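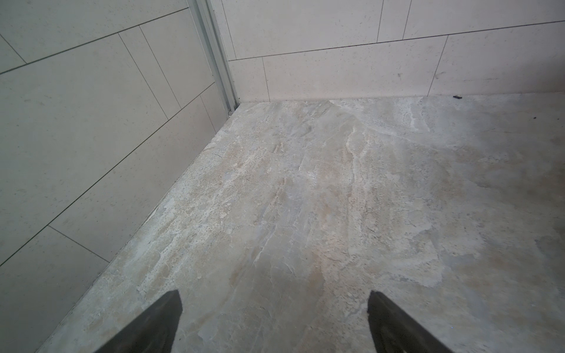 Fig. 4: Stone-look floor tile, pale grey and beige with whitish veining.

Section 4: Setting up the Prendis floor heating controller

I wrote this section after setting up my own controller twice (the first go was on a Sunday night with no glasses on, and I don't recommend it). It covers the Prendis wall unit with a wired floor sensor. If you've got the wireless sensor, read Section 5 first and then come back to step 4.

You'll want a small flat screwdriver, a pencil, and the card that came in the box with your zone names on it. If the card's gone missing, and mine lived behind the bread bin for a month, you can write your own on any scrap of paper.

CAUTION: Everything below is done from the front panel with the cover on. If you need to get at the wiring, stop and call an electrician. I had Fiachra Cullinane in to do mine and it was money well spent.

CAUTION: Don't switch the heating on over a newly tiled floor until the adhesive and grout have had the full curing time given on their bags. Ask your tiler if you're not sure. It's a long wait in cold weather, I know!

4.1 First power-up

1. Turn on the heating supply at the fused spur. The screen takes a little while to wake and shows a row of dashes while it's thinking.

2. Choose your language with the up and down arrows, then press the round button. The list starts in the middle of the alphabet for some reason, so keep scrolling.

3. Set the clock. It's a 24-hour clock and it doesn't change itself for summer time unless you turn on Auto Clock in the Extras menu.

4. Pick the sensor type. For this unit you want FLOOR + AIR. The controller then measures the room as well as the floor, and stops heating if either one gets to its limit.

5. Wait for two temperatures to appear side by side. The left one is air, the right one is floor.

Note: If the right-hand number shows E2, the unit can't find the floor sensor. Turn it off at the spur, count slowly to ten, and turn it back on. If E2 comes back, it's a wiring matter and you're back to the caution at the top.

4.2 Setting the floor limit

This is the bit people skip, and then they wonder why the bathroom feels like a beach in July.

1. Hold the round button until the little padlock goes away.

2. Scroll to LIMITS and press once.

3. The unit arrives set to 32 degrees. Turn it down to whatever your flooring supplier says if that's lower. Vinyl and wood often want less than tile does, so do look it up.

4. Press and hold to save. You should hear one beep. Two beeps means it hasn't saved and you've got to go round again.

The controller will let you go up to 40, but that setting is for drying out screeds and your installer should be the one using it. I'd leave it well alone.

4.3 Programming the week

You get four time slots a day, called Wake, Out, Home and Sleep. I only use three of them and set Out to the same temperature as Home, as there's nearly always one of us in the house.

1. From the main screen press the calendar key. Monday flashes.

2. Set the start time and then the temperature for Wake. Tile is slow to warm up, so start earlier than you think. I started with an hour ahead of the alarm clock and have been fiddling with it ever since.

3. Do the same for the other slots.

4. Press COPY and choose the days you want to match. (COPY doesn't ask if you're sure. I lost a whole weekend programme this way.)

5. Press the round button to finish and check that the small clock symbol is lit.

Note: If you've a thick rug or a bath mat lying over the floor sensor, the floor reading will creep up and the heating will cut out early. Move the rug before you start changing settings. Eimear Duggan, my sister-in-law, spent an evening on the helpline over a sheepskin.

4.4 Linking it to the Gastgate app

You don't have to do this. The wall unit works perfectly well by itself, and if you're not fond of apps you can go straight to 4.5.

1. Put your phone on the same wi-fi the controller will be using. It needs the 2.4 GHz band.

2. In Gastgate, tap Add, then Wall Unit.

3. Hold the up arrow and the round button together until the screen shows LINK.

4. Type in the code from the wall unit. It changes if you dawdle, so have your thumbs ready.

5. Give the zone a name. Keep it short, or it runs off the side of the screen.

Once it's linked the app shows your energy use under History. Mine said 3,929 kWh after the first full year, across the kitchen, hall and bathroom. Yours will depend on your house, your insulation and how many people leave the back door open.

4.5 Holiday mode

1. Press the suitcase key.

2. Set the date you're coming home. Pick the day before if you like a warm floor when you walk in.

3. Set the away temperature. I use the frost setting in winter and switch the whole thing off in summer.

4. Press the round button. The suitcase stays on the screen until the programme starts up again.

To cancel early, press the suitcase key again and hold it.

If the screen goes blank while you're away, your programme is kept in memory, but check the clock when you get back. For the full list of error codes see Section 7.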